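Iveck Falness Table Review: Five Months of Folding, Gluing and Spilling Coffee

by Vaida Mockus

I put off buying a real work table for so long that it got embarrassing. My little stationery and gift wrap business ran off my kitchen counter, then off a folding table with a dip in the middle (you could set a pencil down at one end and it would roll to the dip and stay there), and then, for one awful week before a craft fair, off an ironing board. So when I moved everything into the studio I share with Triin Luik, the first thing I wanted was a plain white table I could leave up all the time.

I ended up with the Falness, from Iveck. It was $149 plus delivery when I ordered it in October, and I've used it pretty much every working day. A few of you asked about it after my packing post, and my answer in the comments got so long that I moved it over here.

Ordering and delivery

The website said two weeks and it took 21 days. I got one email saying it was delayed and then nothing until the driver called from the curb, which was not my favorite morning. It comes in a single flat box, long and annoying to carry, and the stairs at the Brandinville studio turn halfway up. If you live up any kind of stairs, have someone with you! I had Triin, who went up backwards and did not complain once, and I owe her lunch forever.

The packaging was good, I'll give them that. Thick pads on the corners, a sheet of foam over the top surface, everything in its own slot. One of the corner pads was crushed flat when I opened it and the corner under it was perfectly fine.

Putting it together

I'd say it's an easy build with one bad step. The four legs go on with the table upside down on the floor, and the hardware comes in one bag that isn't sorted, so tip it into a bowl before you start or you'll be chasing bolts. The instructions are drawings only. Page three shows the bolts going in all the way, and if you do that you can't line up the last leg. Leave everything finger tight, get all the legs on, flip it, and then do the tightening. I did it the wrong way first and had to undo the whole lot while eating a granola bar with my other hand.

The wrench they give you is tiny and it hurts. Use your own if you've got one.

With two people you're looking at less than an hour, and that includes the undoing. Flipping it is the part where you want the second person. I've read reviews from people who did it alone, and good for them, but I like my back.

The top

This is the reason I bought it and the reason I'd buy it again. It's flat! I know that sounds like a low bar, but I fold and glue paper goods all day, and after the folding table it felt like a vacation. I can run a bone folder from one end of a crease to the other without hitting a seam. I do all my cutting on a mat, so I can't tell you how it does against a bare blade, and please don't test it for me.

White was a bit of a gamble. Triin thought I was nuts. But when I'm matching pale papers I need something neutral underneath them, and on my old brown counter every blush and cream came out looking sort of tan. Now I can lay two pinks next to each other and see that one of them is leaning peach (one of them is always leaning peach). I take product photos on it too, and I do far less fixing afterward.

The downside of white is what you'd expect. Pencil smudges show. Graphite from the side of my hand shows. Red brown stamp ink really shows, and there's one spot near my usual elbow where I let some sit overnight and I've still got a shadow there if you catch it in the right light. Coffee wiped right up. So did PVA glue, once it dried and I could peel it. For everything else I use a damp cloth with a drop of dish soap, and a melamine sponge for the pencil marks, though I go easy with that because I suspect it's dulling the finish a little in the middle.

The rounded corners

I almost didn't want these. I had an idea that I'd use a square corner to line things up, and I worried about losing usable space. I haven't missed it at all. What I do have is hips with no bruises on them, and if you've worked in a narrow room with a sharp table you know exactly how happy that makes me. The big rolls of tissue also slide past the corners without snagging, and they used to tear on the old one constantly.

One small gripe: clamp-on things don't love a curve. My tape dispenser has to go on the long side, where I keep knocking it with my arm.

Does it wobble?

Yes, a bit, sideways, and only when I'm doing something energetic. Folding, writing, typing, gluing, no problem. When I use the lever punch, though, the whole thing shimmies. I retightened all the bolts around New Year and that helped a lot, and it's crept back slightly since then. Our floor isn't perfectly level either, so I can't blame it all on Iveck. Dzintra Uibo, who has the studio downstairs, has the same table with a sewing machine on it and she ended up pushing hers against the wall to calm it down. If you sew or hammer or punch all day I'd look at something heavier.

Things I wish it had

Somewhere for cables to go. There's no tray, no clip, no hole, nothing. I've got a lamp and a label printer and a phone charger that all want to be plugged in, and the wires just end up on the floor, running off to the outlet strip. I bought stick-on clips and they fell off. I bought better stick-on clips and those fell off too, only slower. I'm open to suggestions.

A shelf underneath would've been great for paper stock. I keep most of that in the white slatted shelves along the side of the room now, so it's not a crisis, but I do a lot of getting up and sitting down.

And I'd have liked it a touch higher. Sitting is lovely, my regular office chair rolls up to it and my arms are where they should be. Standing, I'm bent over, and I'm not tall. On big order days I stand for hours, and my neck lets me know. Līga Jõgi told me she put hers on a set of bed risers and has been thrilled with it, which I may copy.

How I've got it set up

I moved it three times before I was happy. It started under the window (glare off the white, terrible), then went in the middle of the room (everyone walked into it), and now it's over by the brick, which I love for no practical reason. The red and brown behind all that plain white makes the place feel like a studio and less like a dentist. I keep fake flowers at the far end, pink and white ones, and yes, I know, but real ones drop petals on wet glue and I learned my lesson with some peonies. The near side stays for whatever I'm working on.
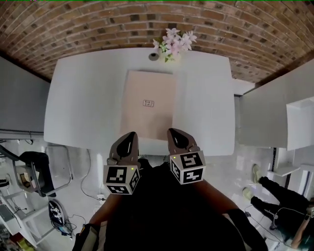
The Falness on an ordinary day: pale pink card in the middle, flowers at the far edge, brick behind.

Compared with the Vanags

The other one I looked at seriously was the Vanags, and Austra Paulauskas let me work at hers for an afternoon before I decided. It's a nicer table. It didn't budge when I leaned on it, the underside was finished as neatly as the top, and it has a cable tray, which I thought about wistfully for weeks. It also cost nearly 4 times as much, and it's so heavy that Austra has never moved it from where the delivery guys set it down. I rearrange when I'm in a bad mood, so that was a real consideration.

If you've got a permanent spot and a bigger budget, go sit at a Vanags. For a shared room and a business that's still mostly me and a pile of card, I'm glad I went with the cheaper one.

A few quick answers to things people asked

It's fine for two people sitting across from each other if neither of you sprawls. Triin and I do our packing at it together before holidays and we only fight over the tape.

I haven't tried it as a dining table, but Līga uses hers for that and says hot plates need a mat. I'd put a mat down for anything hot.

No, it doesn't smell. There was a new furniture smell for a couple of days with the window cracked, and then it was gone.

Replacement bolts: I lost one down a gap in the floor and wrote to Iveck on a whim. They mailed me a little bag of spares at no charge. It was quicker than the table was, I'll say that.

My rating is 4 out of 5. It loses the point for the shimmy and the cables. I've got a second one in my cart for the back wall, and I'm waiting to hear from Triin about whether we can get it up those stairs again.

Updated 1st March: the stamp ink shadow has faded some more. Rubbing alcohol on a cotton pad, very gently, and I tried it on the underside first.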